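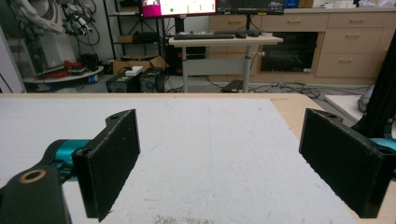
What is the safest way to clean a white foam board that is used as a tabletop cover?

Remove the loose grit dry, then wipe with a barely damp microfiber cloth and a drop of dish soap, and dry it straight away. Keep solvents off it until you know what the foam is.

Stumthorpe Home & Workshop Help > Surfaces > Foam and plastics

Posted by benchcover, in March

Details. I keep a large foam board on a table with a light wooden top. It stops small objects from sliding and protects the wood. The board is two years old and has no coating that I can identify. It has picked up three kinds of marking:

Gray dust that collects in one spot and smears if I brush it by hand.
Faint scuffs, shallow enough that I can see them but barely feel them.
Reddish-brown stains of unknown origin. They do not change when rubbed with a dry finger.

I tried a kitchen sponge, green side, on a corner. The mark went and so did the surface. The corner is now dull and picks up dirt faster than the rest of the board. I would like to avoid doing that to all of it. The supplier, Akbari, sold it as offcut stock and supplied no data sheet. Replacing it is possible but I would prefer to get another year out of it.

3 replies, sorted by votes

cellcount
11 votes

You need the foam type before the stain work. The short answer at the top is right for all of them, but the next step depends on the material.

Look at a cut edge under a bright light. Round beads pressed together mean expanded polystyrene. A fine, even texture with a bit of spring when pinched is usually polyethylene or EVA. Paper on both faces with a foam layer between is craft board, and that one should never get more than a slightly damp cloth. Water goes in at the edges and the paper lifts.

Polystyrene is the one people ruin. Acetone dissolves it on contact, and so do many spray adhesives and adhesive removers. Polyethylene tolerates most household products. EVA falls between the two; keep the contact time short.

Procedure for a board that is not paper-faced:

1. Vacuum with the brush head, low suction. Go over the edges too, and the wood next to them. Grit under the board scratches the table every time the board shifts.
2. Mix a drop of dish soap into a bowl of lukewarm water. Wring the cloth until it no longer drips.
3. Wipe in straight lines toward one edge. Circles push the gray dust back into the texture.
4. Wipe again with plain water.
5. Dry with a towel, then stand the board on edge for 7 hours with air on both faces. A damp board laid flat on a wooden top will mark the finish.

For scuffs, stop there. A scuff is a change in the surface and washing does not reverse it. A melamine sponge will even out the sheen a little – it is an abrasive, so test it on the underside.

For the reddish-brown stains, try 3% hydrogen peroxide on a folded paper towel, laid on the mark for 2 minutes, then rinsed. Test it on the underside as well. It helps with tea, coffee and most food. It does nothing for rust, which needs a mild acid such as diluted lemon juice. Rinse between the two and do not combine them.

turnitover
7 votes

Flip it. Mine had stains all over one side and the other side was like new. If it is the same foam all the way through, both faces are equally usable. Mark the date on the edge in pencil so you know which side is the older one.

halfinch_stock
2 votes

Agree with the above on acetone. I would also skip bleach, it turned mine yellow within a month. For loose dust I use a lint roller, which lifts it without smearing. Do not use the extra-sticky kind on polystyrene, it pulls beads out.

Drorent makes a board wash that some people like. I found it the same as soap and it cost more.

benchcover, reply to cellcount

Cut edge is fine and even, springs back when pinched. So polyethylene or EVA. I will do the vacuum and soap pass first and report on the stains. There is one more point that belongs with this. 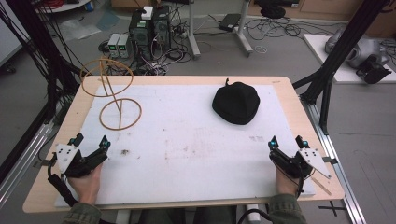 How do you keep knit fabric and bare wire items from marking a white foam board?

Put a washable layer between them and the board. A plain cotton dish towel is enough for knitwear, and felt pads or a thin silicone mat will do for wire. Wipe the wire with a dry cloth before it goes down.

cellcount

To add to that: the two cause different problems. Dark knits shed fiber, and fiber holds on to foam by static. Shake the item out away from the table and run a lint roller over the board afterward. If the dye is not fast, any moisture on the board can carry color into it, so let the board dry fully before putting a dark garment on it.

Wire is a pressure problem first. A thin wire under load leaves a groove, and soft foam may not recover. Spread the load with a mat, or move the item to a different spot from time to time. If it is plain steel, it can also rust where the board is damp. That is one possible source of brown marks – check the underside of anything metal you keep on the board.

halfinch_stock

Clullenura felt tape works for the wire. Peel it off once a year, the adhesive gets gummy.

benchcover, update, April

Soap pass removed all the gray and some of the brown. Peroxide lightened most of what was left. One mark did not respond, so I used lemon juice on it and it faded to the point where I have stopped looking for it. Scuffs are unchanged, as stated. The dull corner is still dull. I have turned the board so that corner is at the back.

Marked as solved. Replies are closed on this thread.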